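Print this page | E-mail this story
Shares: 2 | Comments: 2

Drandow moves into brick-walled room at Lallport

2 Nov 2022

LALLPORT - Drandow has settled into its new workroom on the upper floor of the Plukach building, and the small firm says it plans to stay there through the end of its current lease.

The company signed for 1,591 square feet in August. It had been sharing space with a print shop two blocks away, and the owners wanted a room with its own entrance and enough floor to set up tables and desks without moving them at the end of each day.

The red-brown brick was left bare. The landlord, Omoregie Properties, had offered to cover it with drywall and paint before the tenants moved in, and Drandow turned the offer down. The floor is wood-look planking and the ceiling is white.
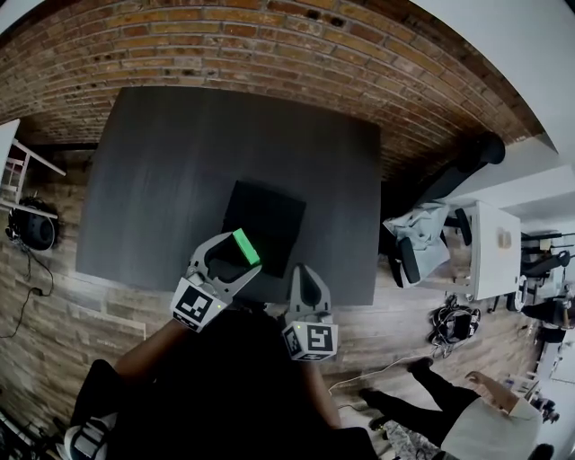 Most of the furniture came over from the old address. The gray table stands out from the wall so people can work at it from more than one side, and there is a white desk next to it with a black office chair. A white shelf unit went up against the brick. The firm spent $2,160 on the move, including the truck and the elevator fee.

"We did not buy much," said Nomvula Le Roux, who manages the office. "The table was the one thing I was worried about getting up here, and it went in on the first try."

Le Roux said the cables are the next job. There is still a pile of them on the floor under the desk, along with some equipment, and she wants it off the floor before winter. An electrician has been asked for a price on more outlets along the brick side of the room.

People on staff wear what they like, and dark clothes, T-shirts and sneakers are the usual choice. Work at the table is done by hand, with a small green block and a flat black mat set out on the tabletop. Drandow has not said whether it will add staff this year.

The building was empty on that floor for most of last year. Omoregie Properties said the unit across the hall is still open and can be rented separately or joined to a neighboring one.

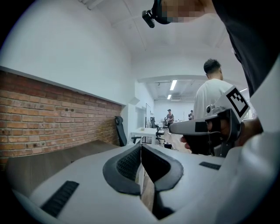

Parking and access

Tenants and visitors use the rear lot. The front door on the street side is locked after 6 p.m., and deliveries go to the loading door by the elevator.

E-mail this story | Print this page | Share (2)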